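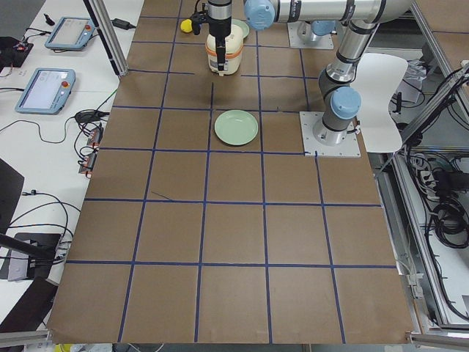 The first thing they teach you at Trelar is how to hold your elbow. Tuck it against your ribs and the robot behaves. Let it float and the robot floats too, because the robot is doing what you do, only a beat behind and with a worse attitude.

I had come to spend a morning teaching a machine some kitchen chores, on the theory that I have been doing them for decades and must have picked up something worth passing along. The theory didn't last until lunch.

The job on the schedule was the rice cooker. Get the gripper over to it, open the lid, leave the plates alone. A person would need about as much planning for this as for scratching an ear. My instructor, Bomasetti, a patient man who wore a fleece in May, allowed me 11 minutes for my first attempt. I used all of them and opened nothing.

There are two ways to show an arm what you want. You can take hold of it and drag it through the motion, as if you were teaching a reluctant uncle to waltz. Or you can stand back with a controller and steer it from a distance, which feels more dignified and goes much worse. Dragging gives you the weight of the thing, so you know when you're about to hit something. With remote control you find out afterward.

"You're thinking about the lid," Bomasetti told me. "Think about where your fingers need to be before the lid."

I have never in my life thought about where my fingers need to be before a lid. 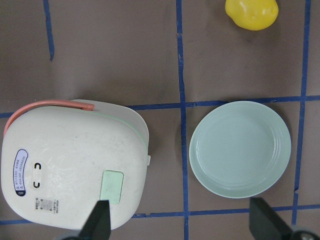

**Amanuel Habte**
*Contributing writer*

The view from the wrist is where pride goes to die. From across the room, a rice cooker is an appliance. From directly above, with two dark fingers poking up into the picture, it's a pale continent with a latch on its coast. The latch is small. It is also white, on an off-white lid, a decision I would like to discuss with somebody.

Blue tape divides the table into squares, and the squares matter more than I first gave them credit for. Trelar's people call out positions the way kids call out battleships. Between attempts, things get moved a cell or two, so the arm can't just memorize one lucky swing. If every demonstration starts from the same spot, you end up with a robot that reaches confidently for where the plate was last Tuesday.

A good operator here records up to 193 demonstrations of a single chore before moving on to another. I met one, Goduvier, who had spent four days on plates. She steered with her wrists loose and her eyes half closed, like someone playing a slow song she was sick of. Her advice was to be boring. Hesitate over a plate and the hesitation goes into the data, and later the robot will pause in the same place with no idea why.

This worried me. My own demonstrations were full of second thoughts. In one I drifted left, reconsidered, drifted back and then sat perfectly still while I sneezed. Garrido, who looks over the recordings and marks which ones are fit for use, played that one twice. She said she wanted to be sure. Then she threw it out, along with the next five.

By my last hour I had improved to the point of being useless in a more consistent way. I stopped watching the whole arm and watched only the fingertips. I tucked the elbow. I came down on the latch from the side Bomasetti had been suggesting since breakfast - gently, or what I considered gently - and the lid popped up.

There was some polite applause. Garrido kept 2 of my recordings, both from that stretch, and filed them with everybody else's. I asked whether the robot would be able to tell which ones were mine.

"It averages," she said.

I went home and made rice. I opened the cooker with my left hand while reading the mail, and then I closed it and did it again, slowly, to see where my fingers went.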